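4　卓上における文字入り皿の立て置きと判読性

4.1　本節の対象と用語

前節では、収蔵台帳に記載された文字入り食器の器種構成と、来歴情報の残り方について述べた。本節では、これらの皿が卓上に並べられた状態を取り上げ、器の縁、見込み、文字の配置が、立て置きという置き方のもとでどのように見えるかを検討する。対象とする資料は、ドリルトブリッジ(Driltbridge)生活資料室が所管する食器類3107点のうち、見込みまたは縁に文字を有する皿である。資料室の台帳はDonix形式で作成されており、器種、法量、地色、縁色、文字の有無、文字の位置、印章様の表現の有無が項目として設けられている。ただし、文字の内容を記す欄は任意入力であったため、記載の精粗には担当者による差が大きい。

用語については次のように定める。「立て置き」とは、皿の高台側を背後に向け、縁の一部を台面に接して起こした置き方をいう。垂直に近いものも後方に傾いたものも含め、皿立ての使用の有無は問わない。これに対し、高台を台面につけた通常の置き方を「平置き」と呼ぶ。皿の内面中央部は「見込み」、見込みを囲んで縁へ立ち上がる部分は「側面」、最外周は「縁」とする。文字が枠線で囲まれている場合、その枠を「窓」と呼ぶが、これは陶磁史でいう窓絵の用法を借りたもので、枠内に絵があることを条件としない。「主文」は一枚の皿のなかで最も大きく書かれた文字列、「副文」はその周囲に添えられた小さな文字列を指す。

なお、文字入り皿という語は、資料室の旧分類では「店名入り皿」とされていたものの多くを含む。旧分類の名称は、文字を屋号とみなす判断をあらかじめ含んでいる。しかし文字には、屋号のほか、吉祥句、詩句の一部、記念の辞など多様な内容が考えられ、判読を経ないまま用途を推定することは適切でない。本稿では内容の推定を保留した名称として文字入り皿を用い、旧分類名は引用する場合に限って併記する。

4.2　先行する議論

文字を有する食器の研究は、文様史の側からの蓄積と、飲食業史の側からの蓄積とに大別される。前者は窓や帯文様の系譜を明らかにすることに重点を置き、後者は注文主と窯元との関係を扱ってきた。いずれの場合も、分析の単位は一枚の皿であり、正面から見た図面または拓本が基本資料とされている。複数の皿が一つの台の上に置かれたときの見え方は、展示技術の問題として処理され、資料そのものの性質とは切り離されてきた感がある。

クム・ファヨン(Hwa-young Geum)による卓上陳列の調査は、この点で例外的な位置を占める。同調査は37世帯の食器棚と卓上を対象とし、使用されなくなった皿がどのような向きで保管されるかを記録したものである。そこでは、文字入りの皿が無文の皿よりも立て置きにされやすいこと、立て置きにされた皿は日常の食器から離れた場所に移される傾向をもつことが指摘された。クムはこれを「食器が額に近づく過程」と表現している。本稿はこの指摘を踏まえつつ、皿の意匠の側に、そうした移行を促す条件があるかどうかを問うものである。

もっとも、クムの調査は世帯内の皿を対象としているため、同じ意匠の皿が多数残る業務用食器の場合にそのまま適用することはできない。飲食店では同形の皿が重ねて保管されるのが通例であり、立て置きは棚飾りや会計台などの限られた場所に現れる。資料室の所蔵品には、世帯から寄せられたものと、業務用品を扱ったホン商店(Hong)の在庫に由来するものとが混在している。両者の区別は受入簿から判明するものに限り、以下の分析に用いた。

4.3　配置の方法

配置にあたっては、資料室の作業卓に植物文様の布を敷き、文字入り皿を群として並べた。布を用いた理由は二つある。第一に、立て置きの皿は縁が台面に接するため、釉薬の擦れと滑りを抑える必要がある。第二に、クムの調査で記録された卓上の多くに敷物があり、無地の灰色台紙の上に置いた場合とは、縁色の見え方が異なると予想された。後者の影響を避けるべき雑音とみる立場もありうるが、本稿では、皿が置かれる通常の環境の一部として扱うこととした。

皿は、縁色と主文の大きさが偏らないように選び、大型の皿の背後に小型の皿が一部隠れる箇所をあえて残した。陳列の現場では、すべての皿の全面が見えるように並べられることは少ない。むしろ、手前の皿が後ろの皿の一部を覆い、見る者は残った縁や文字の一部から意匠を推し量ることになる。重なりを排除した配置では、この条件を検討することができない。

各配置について、観察者は卓の周囲の定められた位置から皿を見て、主文の有無、副文の有無、縁色、文様の種別を用紙に記入した。観察者は資料室の研修に参加した15名であり、そのうち9名は漢字の読み書きを日常的に行う者である。文字の意味を答えることは求めず、文字があると認められるか、またその文字が主文と副文のいずれにあたるかのみを記入させた。観察は日中に行い、卓に対する照明の位置は配置を通じて変えていない。

記入用紙は、リルキラード(Lirkilard)計画で用いられた器物観察票を改めたものである。原票には「美観」の項があったが、評価語の解釈が観察者ごとに異なることが予備的な試行で明らかになったため、これを削除した。代わりに「隣の皿に隠れている部分」の項を加え、見えない部分を推測で補った場合には、その旨を記すように指示した。この項を設けたことにより、文字の存在を直接認めた場合と、同種の皿からの類推によって認めた場合とを分けて扱うことが可能となった。

4.4　大型皿の構成

図3に配置の一部を示す。分析の中心となるのは、白地に暗い青緑色の細い縁をめぐらせ、その内側にも同系色の輪を配した大型の皿である。見込みの中央には、雲形に縁取られた窓があり、そのなかに墨書風の太い漢字二字が黒で表されている。副文は主文に添う細かな縦書きであり、朱の小さな印章様の表現を伴う。地色の余白は広く、側面に目立った文様を置かない。

この構成は、平面の書画における落款の形式を皿の見込みに移したものと理解することができる。主文、副文、印という要素の関係は、料理を盛れば失われる。すなわち、見込みの中央に文字を置く皿は、使用の場面において最も重要な部分が覆われるという性質をもつ。文字が現れるのは、盛る前か、食べ終えたのちか、あるいは食器としての使用から離れて立てられたときである。立て置きは、見込みに文字を置いた皿にとって、文字が持続的に示される数少ない置き方の一つといえる。

他方、縁に文字を置く皿では事情が異なる。縁の文字は、料理を盛った状態でも見えることが期待されている。濃紺の帯に白い文字を置くもの、縁の近くに朱の文字を置くものなどがあり、文字は円周に沿うため、立て置きにすると、その一部は必ず傾くか、上下が逆になる。また、複数の皿が前後に重なった場合には、縁の一部のみが見えるため、文字列は途中で途切れやすい。にもかかわらず、途切れた文字であっても、文字があるという事実自体は伝わりやすい。この点は後述する観察結果にも表れている。 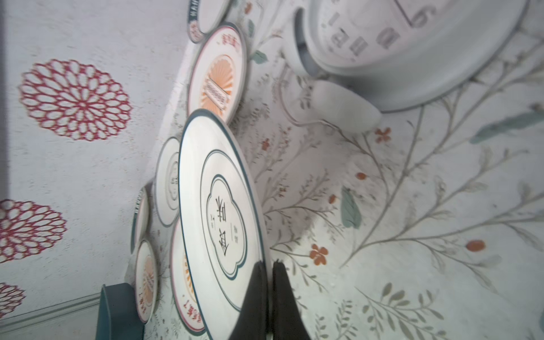 以上の構成上の差を踏まえ、観察票の記載を主文の位置によって二群に分けた。第一群は見込みに主文をもつ皿、第二群は縁または縁に近い側面に主文をもつ皿である。両者を兼ねるものは、文字の大きさによっていずれかに帰属させ、判断が分かれたものは集計から外した。集計から外した皿についても記載そのものは保存し、次節で扱う受入経路の検討に用いている。

4.5　観察結果

第一群の皿では、全面が見える位置に置かれた場合、すべての観察者が主文の存在を認めた。主文が太く、周囲の余白が広いことから、卓の端から見た場合にも記載に揺れは生じなかった。一方、副文については、記入の有無に明らかな差がみられた。漢字の読み書きを日常的に行う観察者は、細い縦線の連なりを文字と判断することが多く、それ以外の観察者は、これを枠の装飾、または釉下の細線文様として記入する傾向を示した。印章様の表現も同様であり、後者の観察者の多くは、文様の欄に赤い点あるいは赤い小四角と記している。

見込みが隣の皿によって覆われた場合、第一群の皿は急速に手がかりを失った。窓の輪郭の一部が残っていても、観察者はこれを花文または雲文の断片とみなし、文字の存在を推定することは少なかった。縁の色は記入されているので、皿の存在が見落とされたわけではない。意匠の主要部分が中央に集まっているために、残った周縁から全体を復元することが難しいものと考えられる。

第二群の皿では、これとは反対の傾向が認められた。縁の文字は小さく、正面から見た場合でも主文と副文の区別に迷う例があったが、皿の大部分が隠れていても、残った縁に文字が一部でも現れていれば、観察者は文字ありと記入した。隠れた部分を推測で補った旨の記載も第二群に集中している。推測の内容は、同じ文字列が縁を一周しているとするものが最も多く、実際の皿と照合すると、これに当たらない例も少なくなかった。

放射状の文様をもつ皿については、群の別を問わず、文様の記載が文字の記載に先行した。橙色の放射文は遠くからも目に入りやすく、観察者は用紙の文様欄を埋めたのちに文字欄へ移っている。朱色の文字が文様の近くに置かれた皿では、文字が放射文の延長とみなされ、文字欄が空白のまま提出された例がある。文様と文字の色が近いことは、円形の意匠に統一を与えるが、判読という点では不利に働く場合があるといえよう。

縁色の記載には、敷物の影響とみられる揺れがあった。灰緑色や青緑色の葉を表した布の近くに置かれた皿では、縁の青緑が「緑」と記され、布から離れた皿の同系の縁は「青」または「青灰」と記されることがあった。台帳の縁色欄にも同様の揺れが認められることから、過去の記入が、どのような台の上で行われたかを確認する必要が生じた。もっとも、過去の作業環境に関する記録は乏しく、現時点では台帳の色名を機械的に統合することは避けるべきである。

4.6　立て置きの角度と台面

立て置きの皿は、傾きによって見込みの見え方が変わる。垂直に近い場合、着座した観察者にとって見込みはほぼ正面となるが、立った観察者からは円が縦に縮んで見える。後方に傾けた場合はこの関係が緩和されるものの、天井の照明が釉面に映り、細い副文が読みにくくなる。観察票では、副文が見えないと記した理由として、距離よりも光の反射を挙げた者が多かった。

横を向いた皿、すなわち縁を観察者に向けた皿についても付言しておきたい。この向きでは見込みはほとんど見えず、縁の帯の色と皿の厚みが主な手がかりとなる。展示では避けられる向きであるが、家庭の棚や店舗の水切りの場では一般的なものである。帯の幅が広い皿は、この向きでも色によって他と区別することができた。業務用の皿に色帯が多く採られる理由を、収納時の識別に求める見解がホン商店の旧従業者への聞き取りで示されているが、これを裏づける注文書の類は確認されていない。

台面に敷いた布は、滑りを抑える点で有効であった。ただし、厚い布では縁が沈み、隣り合う皿の高さに差が生じる。高さの差は重なりの範囲に影響するため、比較を行う配置では布の厚さをそろえておくことが望ましい。植物文様の布については、葉や花の配置が皿の縁の線と干渉し、皿の輪郭の記入に時間を要したとする意見が寄せられた。反面、無地の台紙を用いた配置よりも、実際の卓上に近い印象を受けたとする意見もあり、いずれを標準とするかは調査の目的によって定めるほかない。

4.7　考察

クムの指摘した、文字入りの皿が立て置きにされやすいという傾向は、意匠の側から一定の説明を与えることができる。見込みに主文をもつ皿は、平置きで料理を盛る使用と、文字を示すこととが両立しにくい。立て置きはこの矛盾を解消する置き方であり、窓、副文、印章様の表現という書画に近い構成は、皿を掛軸や額に準じるものとして扱うことを可能にしている。ただし、この説明が当てはまるのは、一枚または少数の皿が余裕をもって置かれる場合である。皿が密に並べられた場合には、見込みの文字はかえって隠れやすく、縁に文字をもつ皿のほうが文字の存在を保つ。

このことは、業務用の皿と世帯の皿との違いを考えるうえでも示唆を与える。受入簿から由来の判明する皿を比べると、業務用品に由来するものには縁に文字をもつ例が多く、世帯に由来するものには見込みに文字をもつ例が多い。重ねる、並べる、盛るという扱いが繰り返される場では、縁の文字が機能を保ちやすく、記念や贈答として受け取られた皿では、見込みの文字が選ばれやすいという解釈が成り立つ。とはいえ、世帯に残った皿は選別を経た結果であり、使用のなかで失われた皿の構成を反映していない。両者の差を製作時の意図に直結させることには慎重でなければならない。

副文の扱いについては、台帳記入の方法に関わる問題が残された。副文が文様として記入された場合、検索によってこれを文字資料として拾い上げることはできない。資料室では、見込みに細い縦線の連なりを認めた場合、判読の可否にかかわらず文字欄に「未判読」と記入し、拡大写真を添える方法を試行している。印章様の表現についても、印文が読めるか否かを問わず、位置と色を独立した項目として記入することとした。既存の記載の改訂は、見込みに主文をもつ大型皿から順に進めている。

縁色の用語に関しては、色名の統一よりも、記入時の台面を併記することを優先した。後年の再検討にあたり、同じ皿に異なる色名が与えられている場合でも、台面の記載があれば、その差が記入者によるものか環境によるものかを検討する余地が残る。次節では、この方法で改訂した記載を用い、ホン商店由来の皿と世帯由来の皿について、主文の位置と縁帯の幅との関係を検討する。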